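Grout haze on matte floor tile, is it ever coming off?
Trillthorpe Home Forum > Floors and Walls

mudroom_mel
Posted Fri 28 April

Okay, so I finally finished the mudroom floor and I was so proud of it for one whole evening. Then the sun came in the side door and the entire thing looked like somebody had breathed on it.

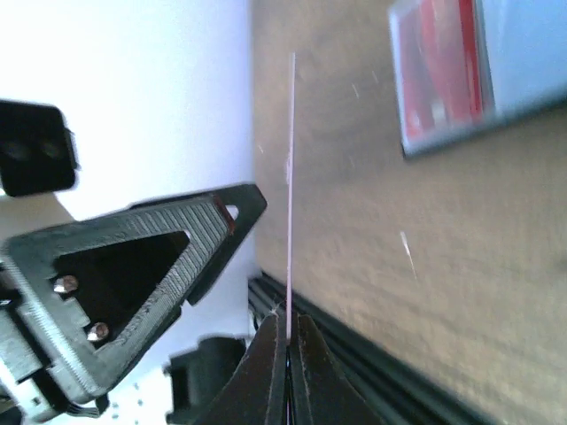
The tile is a dark matte porcelain from Demissie, 40 square feet of it, and the grout is a light gray cement one. I've mopped four times with plain water and it looks great until it dries, and then there's the haze again (my socks are also gray now). The guy at the counter wants to sell me a jug of acid cleaner and I'm a little scared of it. Do I need it?

Tiler
Try the mild stuff first. Sollo haze remover, mixed weak, white nylon pad, small sections. Change your rinse water way more often than you think you should. Four moppings with one bucket is just moving the cement around.

oldhousedeb
I'd skip the bottle and use white vinegar and warm water. Did my whole kitchen that way, cost me next to nothing.

Tiler
Please don't tell people vinegar. It eats at cement grout, and if somebody reads this with marble on their floor they're going to have a bad day.

oldhousedeb
She said porcelain. I diluted it and rinsed right after, and my grout is fine years later. People on here act like vinegar is lava.

rust_belt_ray
How long has the grout been down? That matters more than which bottle you pick. I went at mine after two days and pulled color out of the joints — blotchy forever. Mine was nearly 500 square feet too, so I get to look at a lot of it.

mudroom_mel
Six days! The bag says wait ten. So I guess I'm living with it till next week. And yes, one bucket, guilty.

Tiler
Wait the ten. Wet the floor before you put cleaner down so the joints don't soak it up, and test behind the door.

oldhousedeb
Fine, I'll agree with him on the test spot.

mudroom_mel
Ordered the Sollo. Sorry Deb, I'm chicken. I'll post back once I've done the corner behind the door.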